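MUS 302: Producing Youth Music Theater
Handout 5: Pit Orchestra Planning
Instructor: Beryl Tapley

1. Reading the contract
The rental contract fixes the instrumentation. Check the reed books first. A single reed chair may call for flute, clarinet and tenor saxophone, and few high school players double on all three. Splitting a book between two students is usually allowed; rewriting it is not, unless the licensor agrees in writing.

2. Seating
Allow more floor space for low brass and percussion than the chair count suggests. String players need clear bow room on the right side. The conductor must be visible to the stage and to every stand. If the drum kit is moved to a side room, run a video monitor and test it for delay.

3. Rehearsal order
a. Sectionals, winds and strings apart
b. Full orchestra, no singers
c. Sitzprobe: singers seated or standing, no staging
d. Dress rehearsals with full cues

Do not combine (b) and (c). Tempo problems in the orchestra should be settled before the cast hears them.

4. Balance
Student singers are covered most often by brass in the middle register. Mark dynamics down one level under dialogue and solo verses. Cut doublings before asking for more amplification.

5. Assignment
Read the Catterall chapter on reductions. Prepare a seating plan for a pit of 5 strings, 4 reeds, 3 brass, piano and percussion. Bring it on Thursday. Questions about scores go to Dennis Pickering in the music library.

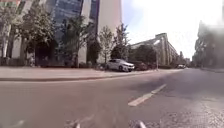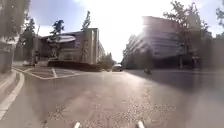 Both views: asphalt roadway, with buildings along the street.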